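Who Owns Foronby, Anyway?

Apr 23, 2018

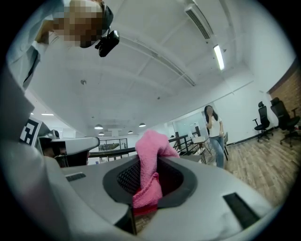

Pink cloth, grey plastic.

I have been reading court papers again. My wife has asked me to stop doing it at dinner, so I now do it after dinner, and this is what I have to show for three evenings of it.

The case is the one between Foronby Athletic and its former commercial director, Fung-ping Tsang. If you follow the club you know the outline. Tsang was let go in August. The club then sued him over the shirt sponsorship with Cunanar, saying he had agreed to side payments without telling the board. He says the board knew all along and that he has the emails. The club's statement last week called the latest ruling "a full vindication of our position." The local paper printed that line as its headline, minus the quotation marks.

I read the ruling. It is 2 pages long. What it says is that Tsang can't have the case moved to the court he wanted it moved to. That's it. The judge did not find that he took anything. The judge did not look at the Cunanar contract and says so, in the second paragraph, in language a ten-year-old could follow. If losing an argument about which building to argue in counts as a full vindication, I have been fully vindicated by the parking office several times.

I'm not on Tsang's side, before the emails start. I thought he was a bad hire. He raised the price of the cheap seats twice and talked about "the match product." His own filing is no masterpiece either. He claims there are 403 emails showing the board approved the payments, and he has attached one of them. The one he attached is from Zerrin Karabulut, who was chair at the time, and it reads in full, "Seen, thanks, let's talk." Maybe that's approval. I have sent that exact message about a neighbor's fence.

So where are the other 402? His lawyers say they'll come at the proper stage. Fine. But he's been giving interviews about them since the fall, and at some point I'd like to read one with a verb in it that matters.

What bothers me more is the money on the club's side. The club says it lost $140,000 because of the side payments. I went looking for how they got that number and found it in a schedule at the back of the complaint, prepared by Condley, the firm that does the club's books. Condley also did the books during the two seasons when the payments were supposedly being made. They signed off on both years. Now the same firm has been paid to explain what it missed, and it has concluded that what it missed was very well hidden. I would too!

Then there's the Şimşekoğlu loan. It shows up once, in a footnote, as "the Şimşekoğlu facility," and it's described as repaid. I had never heard of it. I asked on the supporters' forum and got eleven replies, nine of them about the goalkeeper. One person who used to work in the ticket office thought it was a loan taken against future season ticket sales, which would explain why renewals opened so early that year. That's a guess from a stranger and I'm passing it along as a guess from a stranger. I did write to the club to ask. The answer thanked me for my passion.

I keep hearing that fans should wait for the process to play out. People who say this usually want the fans to wait and not the club, which put out its own statement within an hour of the ruling and a video by lunchtime. If everybody waits, I'll wait.

There's a hearing on the documents next, and that's the one I'd watch. If the judge orders the club to hand over the board minutes, we may find out what "let's talk" led to. If Tsang has to hand over his 403 emails, we may find out whether there are 403 emails. My own bet is that it settles the week before, both sides say they're pleased, and the terms are confidential — that's how the stadium naming business ended, and the catering one before it.

Meanwhile the supporters' trust is asking for $200 a head toward a "fan ownership feasibility fund." I asked what the study would cost and who'd do it. They haven't picked anyone yet, but they did mention that Condley had been very helpful.

I haven't sent the check. Comments are open, and if you were at the season ticket meeting where the loan might have come up, please write to me, because I was there and I don't remember a word about it.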